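Up at 5:30 to make sandwiches. Cheese and pickle, cheese and tomato, and two plain cheese for Senga's boys, who won't eat anything with a color in it. I had said I'd bring enough for the bus and I did, with four left over, which Taner ate on the way home.

We left Plelstead at 7 from the lot behind the library. 21 of us signed up and 20 came. The one missing was Torquil, whose knee has gone again. He sent a thermos of soup with his neighbor and a note saying to shout on his behalf. The bus was cold until we got past Aitken and then too hot.

The march was for the bus routes. I have explained this to my sister three times and she still thinks it is about fares. The county wants to cut the evening service on 11 routes, ours included, starting in April. If they do, the last bus out of Beltirham will be at 6:10, and I finish at 6:30. Adhiambo finishes at 9. She has worked out that a cab home four nights a week would take most of what she earns on one of them.

We met the other groups in the parking lot by the old rail station. It was bigger than I expected. The woman with the clipboard told us 1,000 people had put their names down, and it looked like most of them had turned up. There were a lot of nurses and a whole row of high school kids with a drum. Ekaette had made our banner out of a bedsheet and it was too wide for the sidewalk, so we had to walk with it bent in the middle. From the side it read PLEL BUS.
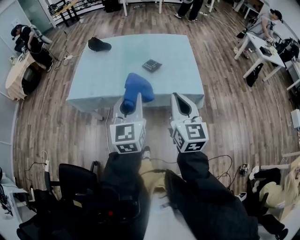

It took us an hour and ten minutes to get to the county building, mostly because of the lights at Mill Street. The police had said they would hold the traffic for us and then they only held one side. A man in a delivery van leaned out and asked what we wanted. When Senga told him he said his mother was on the 14 and gave us a long honk.

The speeches were on the steps. The sound was bad at first and I missed the whole of the union man. Ekaette went fourth. She had her talk on two index cards and didn't look at them. She told the story of walking home along the county road in January with her phone light on so the cars would see her. People went quiet for that. I have heard it before but I still had to look at my shoes.

Two of the commissioners came out and stood at the top. One of them took the petition and said they would consider it carefully. The other one kept checking his watch. They vote at the end of the month and the meeting is open, so we are going to try to fill the seats.

Home by 4. My feet are bad — wrong socks, my own fault. I called Torquil and told him how it went and he wanted to know who carried his end of the banner. Taner did. Torquil said he hoped he kept it high.

Need to wash the thermos and get it back to him tomorrow.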